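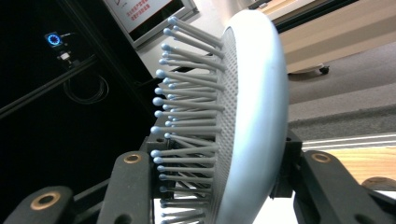
The Brush You Already Own

Most people can say when they bought their last toothbrush. Ask about the hairbrush and they have to think. It came with them from the last apartment, or a sister left it behind, or it was in a basket by the register at a drugstore. It gets used every morning and cleaned when it starts to look bad.

Parisa Golestani has cut hair in Pavdale for most of her working life. Her salon is on Tiltano Street, between a shoe repair shop and a bakery, and a few years ago she began asking clients to bring their own brushes to appointments. She wanted to see what they were using at home.

"People would come in with breakage around the face and tell me about their shampoo," she says. "Then they'd take the brush out of the bag and I'd see a bristle with the tip gone, or a pad packed with lint. I'd ask how long they'd had it and they'd laugh."

The brush she sees most often is the paddle brush. It has a wide, flat head, usually oval or rectangular, with the bristles set in a soft cushion pad. The pad gives when the brush meets a tangle, so the bristles sink back a little before they pull. The wide head covers a lot of hair in one stroke, which suits long hair and straight hair, and it does a decent job of smoothing during a blow-dry. It is a poor choice for building curl or volume. A round brush does that.

Small balls on the ends of plastic bristles are there for the scalp. A cut plastic pin has an edge, and the rounded tip covers it. On cheaper brushes the tips are often a separate drop of material stuck on the end, and these can come off with heat and wear. On others the pin and tip are molded in one piece and last longer. Golestani runs her palm over the bristles to check. If it scratches her hand, she tells the client to throw the brush out.

Many cushion pads have holes in them. In some designs there is one small hole, to let air out when the pad is pressed. In others the pad is perforated all over, so that air from a dryer can pass through and the pad dries faster after washing. Either way, water can get in behind the cushion, and this is the part people forget.

"You can't leave it in a sink full of water," Golestani says. "It fills up. Then you brush your hair on Sunday and it smells like a basement."

Her own method takes ten minutes and she does it for every brush in the salon at closing time. At home, she says, every two weeks is fine for most people, and every week for anyone who uses dry shampoo, oil or hairspray.

She starts with the hair. The tail of a rat-tail comb goes in at the base of the bristles at one end and lifts the mat up in rows. If the hair is wound tight, she cuts down the middle of it with small scissors, staying above the pad, and pulls it away in two pieces. Clients tend to grab the whole mat and yank, and bristles come out with it.

Next is the lint. It sits down on the pad as a gray felt, a mix of dust, skin and whatever is in the hair products, and a comb won't get it. She uses an old toothbrush, dry, and works from the center to the edge. A dry makeup brush will do the same job on a pad with fine holes.

Then she puts a few drops of clear shampoo in a shallow bowl of warm water. Dish soap works too but is harder on wooden parts. She holds the brush with the bristles down and dips only the bristles, keeping the pad out of the water as well as she can, and goes over them with the wet toothbrush. To rinse, she swaps in clean water and dips again. The back and handle get wiped with a damp cloth.

Drying matters as much as the washing. The brush goes face down on a towel, on a rack or across the top of a glass, somewhere air can move under it. Overnight is usually enough. She doesn't dry brushes on a radiator. The glue that holds some pads in place will let go, and the pad pops out of the rim.

Wooden brushes and boar bristle brushes want less water than plastic ones. For those she uses a cloth wrung nearly dry and does the bristles a section at a time.

At Zupan, a beauty supply store two blocks from the salon, the brush wall runs to 221 items, counting travel sizes. The buyer there says paddle brushes outsell everything else, and that most customers pick by color. The house line, Prerau, comes in 3 head sizes. The middle one sells best. The large one is heavy for a small hand, and the small one is bought mainly by parents.

Price tells a shopper less than it should. Golestani's most-used paddle is a plain plastic one she has had for years, and she has thrown out brushes that cost five times as much. When she buys, she presses the pad with her thumb to see whether it springs back evenly. She pushes a few bristles sideways and lets go. If they stay bent in the store, they'll be flat in a month. She looks at the line where the pad meets the rim, since a gap there will hold water and lint. She picks the brush up and holds it above her head for a while, the way she'd hold it at home.

A brush is finished when the tips are missing, when bristles have been pulled out in a patch, or when the pad has split or gone soft on one side. It's also finished if it still smells after it has been washed and dried. With regular cleaning a decent plastic paddle will go years. Heat shortens that. A brush used daily under a hot dryer will lose its tips sooner than one used only on dry hair.

As for technique, she keeps the advice short. Start at the ends. Move up a few inches at a time. Hold the hair above the knot so the pull doesn't reach the scalp. Wet hair stretches and snaps, so use a wide-tooth comb first and leave the paddle for when it's mostly dry. The old rule about a hundred strokes a night can be ignored.

She now keeps a basket of clean loaners by the sinks. Clients who bring a dirty brush can have it washed while their color sets.

Last updated: October

Related
Combs for wet hair, by tooth width
What to do with a drawer of half-used hair ties
Washing makeup sponges without ruining them
A bathroom shelf that stays clear
Our guide to repairing small dryers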